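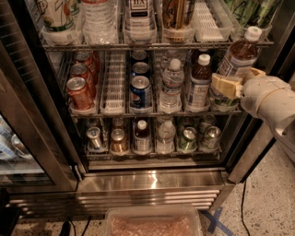
Page 2

About us

Prevance stocks fridges. More exactly, we sell an arm that stocks fridges, along with the plastic bins, the rack inserts, the software and a person who comes round to set it up. We used to describe this as "transforming the chilled retail journey" until a customer in Plellton asked whether it meant filling the fridge. It did, so we changed the brochure.

The firm was started by Kieran Catterall, who had spent most of his working life supplying drinks coolers to canteens, hospitals and one very demanding ice rink. Coolers were the easy bit. What his customers rang up about was the shelf at half past three in the afternoon: gaps where the cola should be, tea in the water lane, somebody's lunch at the back. Kieran bought a second-hand arm, read the manual twice and cleared a space next to the kettle.

Our first product was called Eichhorn, after the German for squirrel, on the grounds that it put things away for later. It was slow and had strong views about cans. We sold two, and both buyers are still speaking to us.

Zova is what we make now. It works with an ordinary glass-door cooler, the sort you probably own already, and it handles cans, bottles and small packets. The standard kit has bins and slotted inserts that divide a shelf into lanes, so a Pepsi goes in behind a Pepsi and the tea keeps to its own end. You tell Zova what belongs where by stocking the fridge once, properly, while it watches. Most customers find this is the hardest part of the job — it has been some time since anyone stocked the fridge properly.

A few things we'd rather you heard from us than from the installer. Zova is no faster than a keen sixteen-year-old. It does not like multipacks in shrink-wrap, and glass bottles are still on our list. Tall bottles on a short shelf can end up leaning, and we are working on that with more patience than we knew we had. It will not tell you why nobody buys the sugar-free one.

Every arm is run in at our workshop before it goes out. That means 3,000 picks, a good many of them at the back of the bottom shelf, where the trouble tends to be. We keep a library of 205 drinks and snacks that Zova knows by sight, and we add to it when customers send us things. Please send them unopened. We learned that one in March.

You can buy Zova outright or rent it by the month, with servicing included either way. If you'd like to try it first, we run a trial of 500 restocks on your own premises, using your own fridge and your own odd choice of drinks. When it's done, we collect the arm or send you an invoice. The bins are yours to keep.

Visitors are welcome at the workshop. Ring first, and expect to be offered a cold drink.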